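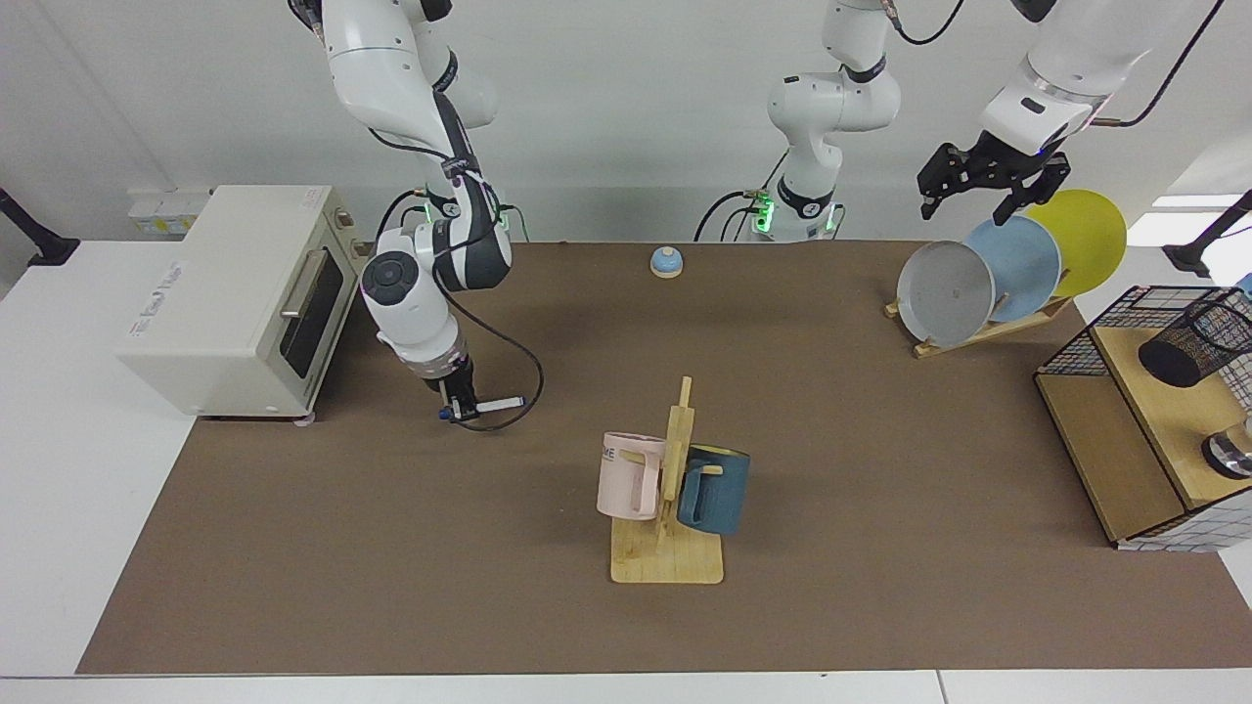 THE TOASTER OVEN SUPPER CLUB IS BACK, AND WE HAVE PLATES!

Hello again from the small-kitchen end of the newsletter. Last time I asked whether anybody else was cooking dinner in a toaster oven, and I expected maybe three replies and a complaint. My inbox has not recovered. Albane Cordier sent two full pages on baked eggs alone, Ingvar Thygesen wants to argue about foil (we will get to foil), and several of you wrote in just to say you were glad somebody had brought it up. So was I! I have been cooking this way since I moved into the flat over the bakery at Climcombe, where the kitchen has one good outlet and a stretch of counter about as long as my arm, and I have become very fond of it.

This month I want to talk about the table as much as the oven. Most of the questions you sent were some version of "where do I put everything?"

WHERE THE OVEN GOES

Give it the end of the table. I tried the middle for most of a year and it was a nuisance, with dishes on both sides and never enough room on either. At the end you get one long run of surface for everything else, and the plates can wait well away from the hot door.

I also like to turn the oven so the door faces along the table and the food comes out toward the plates. It feels odd for a day or two. Then you find you have stopped carrying hot trays across your own body, and you would not go back. Do leave the air gaps your manual asks for, all the way round and on top too. Mine says so in very small print on page four, where I had failed to read it.

Think about the outlet before you fall in love with a spot. You want the plug within easy reach of the oven's own cord, no extension, and the cord lying where it cannot touch the hot sides. Sandrine Deschamps moved her whole table over for this and says she should have done it when she moved in.

A WORD FOR THE FELT MAT

I am a convert to the big brown felt mat. One that runs nearly the whole length of the table makes such a difference to the noise! My neighbors downstairs can sleep through a late supper now, and setting down a stack of plates has gone from a clatter to a sort of polite thump. It keeps them from sliding, too, if your table has a slick top.

Stop the mat short of the oven, though. The feet should stand on the bare table, with the felt starting beside them. Felt is no place for anything hot, so keep a proper trivet or a wooden board for trays and put it down before you open the door. Crumbs do get into felt, I won't pretend otherwise. A stiff clothes brush along the length of it after supper does the job, and then I take it out on the landing and give it a good shake.

Inese Lukoševičius asked about washing. I have only ever dabbed at mine with cool water and a drop of dish soap, and it has forgiven me for a good deal of tomato. I would not put it in the machine. If yours came with a care label, believe the label over me.

PLATES FIRST

The best habit I picked up from all your letters is Albane's: get the plates out before you turn the oven on. It sounds like nothing. But a toaster oven supper is ready all at once and cools fast, and rummaging in a cupboard with one mitt on is how I lost a perfectly good cheese toast in August.

Putting the plates out first also tells you whether the food will fit on them. I once made stuffed peppers for four people and found I owned two plates wide enough to hold one without it rolling off. We ate the others out of soup bowls and it was a lovely evening.

If you are buying, look for plates with a bit of a rim and not too much weight. Léonie Hervieu found a set at the Lekberg secondhand hall that she says stacks beautifully, and there were more on the shelf when she left. I went the following morning. There were no more on the shelf. (Léonie, I am not bitter.)

ABOUT FOIL

Ingvar lines everything with foil. He lined the crumb tray, and the rack, and I suspect he would line the cat. I understand the urge, because scrubbing is dull, but please check your manual before you copy him. Many makers warn against lining the crumb tray or covering the rack, and anything that blocks the air will spoil the browning as well. A small sheet pan that fits with space around the edges does nearly everything foil does. You can soak it while you eat.

I put this to Ingvar by letter. He replied with a single word, which I have decided to read as agreement.

A SUPPER TO TRY

This is Sandrine's, and I have made it five times since she sent it. She calls it Hoarau toast after the street she grew up on. It feeds two hungry people or one person in a mood.

Two thick slices of day-old bread
A small leek, sliced very thin
Butter, a good spoonful
A handful of grated hard cheese
One teaspoon of mustard
Black pepper

Soften the leek in the butter first, in a small pan if you have a burner, or in a covered ovenproof dish in the toaster oven at 350 degrees. Stir it once or twice. It should be floppy and sweet, with no brown bits, and mine takes 20 minutes in the dish.

Toast the bread lightly on one side. Turn it over, spread the pale side with mustard, pile on the leek and then the cheese, right out to the corners so they don't scorch. Back in at 425 degrees until the cheese bubbles. Stay with it! The top element is close in these little ovens and cheese goes from gold to black while you are looking for the pepper.

Albane adds an egg. Inese adds a sliced pickle, and I was doubtful, and I was wrong.

CLEANING DAY

A few of you confessed to not having emptied the crumb tray in some time. I make no judgments. Unplug the oven, let it go completely cold, slide the tray out over the sink and tap it. Wipe the glass door with a soft damp cloth and a little baking soda paste if it has gone brown at the edges. A dark tinted door hides a lot, so look at it from the inside as well. The bar handle gets greasier than you would think, and the underneath of the handle worse.

Go easy on any printed markings on a pale oven. I took half the numbers off my old one with a scouring pad and spent a winter guessing at temperatures. The scones were interesting.

WHAT WE ARE DOING NEXT

The recipe box now has 172 cards in it, counting the ones on the backs of envelopes. I would love more vegetables. We have a great deal of cheese on toast and very little that is green. If you have something good with cabbage, or a way of doing green beans that doesn't shrivel them, please send it in with the size of your oven noted at the top.

The next supper is at the Grarkia rooms. Bring one dish that has come out of a toaster oven, hot or cold, and a plate of your own to eat it from. There will be outlets along the back wall for warming things through, though please not all of us at once, as we learned last spring in the dark.

Léonie is collecting names for it, and she would also like her big blue casserole back from whoever has it.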